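Brondness switches to panel walls for small workrooms

1/5/18

Brondness has finished refitting the small workrooms on the ground floor of its Jarman building, replacing painted plaster with large prefinished wall panels. The last of the 11 rooms was handed back to its users this week, the company said.

The old walls had been patched and repainted several times. Tables pushed up against them left scuffs at the same height in every room, and the paint came away wherever tape had been used. A survey carried out in June found that five of the rooms would need new plaster within a year.

The replacement panels were supplied by Damari and are fixed to a metal frame set in front of the existing wall. The frame takes up 40 millimeters on each side of the room. Power and data lines that used to run through surface trunking now pass behind the panels, and a panel can be taken off without disturbing the one next to it.

Jenő Pap, who ran the work for Brondness, said the joints took longer than the panels themselves. The building has settled over the years and few of its corners are square. Each panel was hung, checked against its neighbor and taken down again if the gap varied along its length. The crew tried filling the joints in the first room, but the filler cracked when the heating was turned up, and the remaining joints were left open.

"You will see a line where two panels meet," Pap said. "We decided to keep the line and keep it straight."

The color was also changed. The earlier walls were bright white, and users had complained of glare under the ceiling lights. A greyish beige was picked from three samples put up side by side in the corridor for a month. White was kept for the tabletops, which are wiped down daily and show dirt early.

Tables stand directly against the panels with no upstand or trim strip. Bunby, which made the tables, had offered a rubber edging to close the space at the back. Brondness turned it down after a trial in one room, where crumbs and dust collected under the strip and had to be picked out by hand. 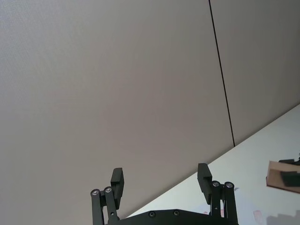
A panel joint runs down to the edge of a white tabletop.

Cleaning instructions for the new walls have been posted inside the door of each room. Panels are to be wiped with a damp cloth and mild soap. Scouring pads and solvent sprays are not allowed, and notices may be hung only from the rail beside the door.

Work on the upper floor has not been scheduled. Pap said the rooms there have sloping ceilings and would need panels cut to size on site, for which prices are still being collected.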